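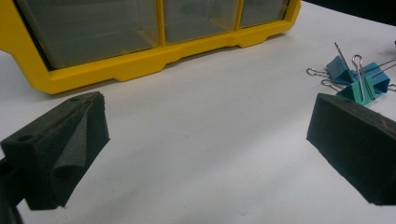 By Enda Kinsella

Grisness has stopped using one batch of foam finger pads on its hand-held grippers after pads began to peel from the finger blocks during small-parts work. The company notified customers in a service note dated 03/05/2025. The note covers the Flavon gripper in its hand-held version and tells operators to take a tool out of use if either pad has lifted at any edge.

No injuries have been reported. The fault affects grip and recorded data, according to the note, and creates a pinch risk when operators try to press a loose pad back into place with the fingers powered or under spring load.

The Flavon is used at bench stations where an operator picks up and sorts office supplies and similar light items by hand, with the tool logging finger position and a wrist-level video view. Those logs are later used to program arm-mounted grippers with the same finger geometry. A pad that lifts on the hand-held tool therefore causes trouble in two places: the operator loses hold of the part, and the log shows a closing width that does not match what the finger surfaces did.

In the peeling failure, the foam comes away from the inner face of the finger block and curls outward. The free section then hangs as a soft flap in front of the block. When the fingers close, the flap can fold over on itself and add thickness on one side only. Thin parts are pushed off center. Wire parts, such as the handles of binder clips, can catch under the lifted edge and be dragged across the table when the fingers open.

"You get a closed reading before the fingers have hold of anything," said Nour Nassar, who runs the bench program at Itari, a contract laboratory that uses the tool. "The log says the clip was gripped. The video says it wasn't. We had to go back and compare the two for every session on that tool."

Itari reported the problem to Grisness after 2 tools showed lifted pads in the same week. The laboratory has since set aside 90 recorded sessions for review. Nassar said most of them will probably be kept, with the closing width corrected, but that sessions involving binder clips and other wire-handled parts are likely to be discarded.

Grisness traced the pads to a change in adhesive made last September. The earlier adhesive was applied as a liquid and cured under a clamp. The replacement is a film, cut with the foam in one operation and pressed on by hand. It passed a straight pull test at the factory. It was not tested in peel, with the load applied at an edge, and edge loading is what the pads see when an operator slides the fingers along a tabletop to get under a flat part.

"The pull test was the wrong test for this joint," said Emmanuel Nzioka, a product engineer at Grisness. "Foam is soft, so the load goes to the first few millimeters of the bond. Once that edge is up, the rest follows."

Nzioka said the shape of the finger block adds to the problem. The inner face slopes, and the foam is cut flush with its lower edge, leaving no lip to shield the bond line from contact with the table. A revised block with a shallow step at the lower edge has been drawn up but has not been released. Until then, Grisness will supply pads bonded with the earlier liquid adhesive.

The company has not said how many tools were shipped with the film-backed pads. The note identifies them by a batch mark on the finger carton. Users who no longer have the carton are asked to treat the pads as affected.

The note gives the following interim steps:

Inspect both inner faces before each session, with the tool unpowered and the fingers open.

Do not trim a lifted pad. A cut pad changes the closing width and voids the calibration.

Do not re-bond a pad with general-purpose glue. Some glues stiffen the foam and leave a hard ridge.

Replace pads as a pair and run the zero-width calibration before logging resumes.

Mark any session in which a pad was found lifted at the end, and keep the video.

Cronin, which distributes the tool and handles repairs, is holding 200 replacement pads and will ship them without charge against a tool serial number. Orla Quinlan, service manager at Cronin, said customers running more than one station should send the serial numbers in one request. Tools that show scoring on the finger block under the foam should be returned complete.

Arm-mounted Flavon grippers use the same foam, but their pads are held by a screwed retainer in addition to the adhesive and are outside the scope of the note. Quinlan said Cronin had received no reports of lifting on those units – the retainer would keep a failed bond from showing at first, she said, and she advised users to check behind it at the next scheduled service.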